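Search this site
Search
Enter keywords
Go

In Praise of the Mug Tray

By Natsumi Maruyama
28 December 2020

I have lived with mugs in a cupboard, mugs on hooks, mugs on one of those wire trees that falls over if you look at it, and for a while in college mugs simply wherever the last cup of tea had been finished. I am now a tray person. I put all our everyday mugs on one tray, upside down, out on the counter, and I love it so much that I have started bringing it up at dinner – which is how I found out that people have strong feelings on this!

So let me make the case properly.

The cupboard is where mugs go to be forgotten. You know the shelf I mean. The front row gets used every single day and the back row is a museum. When we moved into the apartment on Malinowski Street I emptied ours and found a mug from a bank that closed before I was married. It was a perfectly good mug. It had a lovely thick handle and it held more than anything in the front row, and it had spent years in the dark behind a gravy boat. On a tray there is hardly any back row. You can reach over the front ones and pick the one you want, and the odd mugs get their turn with the matching ones.

I also think a tray is the most honest limit a kitchen can have. A cupboard will always take one more if you stack, and stacking mugs is a miserable business (the handles catch, the glaze rubs, and the bottom one is always the one you need). A tray has a rim. When it's full it's full, and somebody in the house has to decide which mug is leaving. We had that talk in November over a souvenir mug from Plirkimley and it took most of an evening. The souvenir mug stayed. A very dull white one went to the thrift store and I haven't thought about it until this minute.

Now, upside down. I know, I know. My friend Femi Usman stores his right side up and thinks I am slightly unhinged. His point is that the rim is the part you drink from, so why would you put it face down on anything? And he's right that if the tray is sticky you are setting the rim in the sticky. But a tray lifts out and goes in the sink! You can wash it in less time than it takes the kettle to boil, and I do, on Sundays, and on other days if there has been jam. Try that with a cupboard shelf. Meanwhile his mugs collect whatever drifts down in a kitchen, and in a kitchen where people fry onions plenty drifts down. I would rather wipe one flat thing than peer into every mug before I pour.

The one rule I'm strict about is that they go on the tray dry. A wet mug turned over on a smooth surface holds its damp underneath and by morning smells like a basement. Ours sit on the rack first, then get a quick go with the towel, and then they move over. If you're the type who goes straight from the dishwater to the tray, put a folded cloth under them or pick a tray with ridges.

Handles I am relaxed about. There's a school of thought that every handle should point the same way, and I worked with a man who believed it deeply. Ikechukwu Anozie ran the coffee corner at our old office at Bulstead, and he would straighten the mugs between meetings, every handle at four o'clock. It looked wonderful. It lasted until the first person wanted coffee. At home I let them point wherever they fit, because mugs are awkward shapes and a handle turned into a gap is often what lets one more squeeze on. If one pokes out over the rim, fine, that's the one that gets picked up first.

And they don't have to match! This is the part I feel most warmly about. A set of identical mugs on a tray looks like a conference. A grey-blue one, a couple of creams, something pink, something with a dark top that came from a neighbor – that looks like people live here. I do think the tray itself should have a bit of color. Ours was 9 dollars at a yard sale, it is a cheerful pink, and every mug we own looks better sitting on it. A dark counter helps too, if you have one, and a pale tray on a dark counter is about as cheerful as storage gets.

What about the hooks people? I was one. Hooks are pretty, and they are great if your cups are light. Put a big pottery mug on a hook, though, and you'll hear it swing every time the door closes. I also never managed to take one down without knocking its neighbor. If you have a small stand for two or three favorites, keep it and be happy, and let the tray take the rest.

Last thing, and then I'll stop. A tray moves. When people come over I carry the whole lot to the table and let everyone choose, and it is astonishing how much guests enjoy choosing a mug. Hậu Trương has gone for the same pale blue one on every visit and has never asked whether she may.
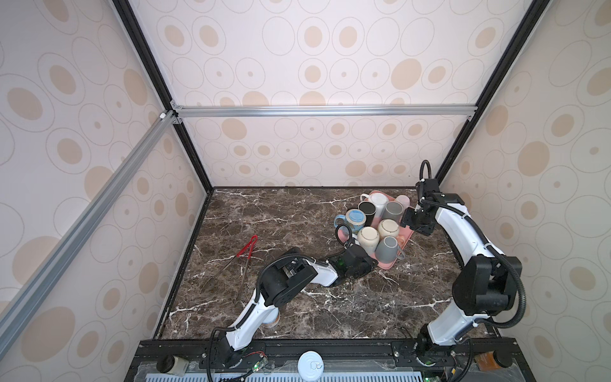
Mugs with the pink tray, then an orange cup. 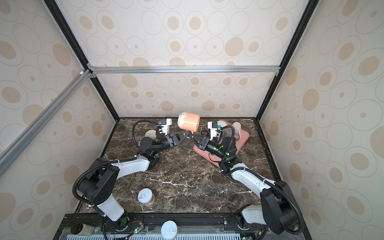
Can I keep glass cups on the same tray as heavy mugs?

You can, but give the glass its own end and leave a finger's width between it and the nearest mug. Thin glass chips at the rim, so I would stand those right side up, and I would take them off before carrying the tray anywhere.

Last updated 28 December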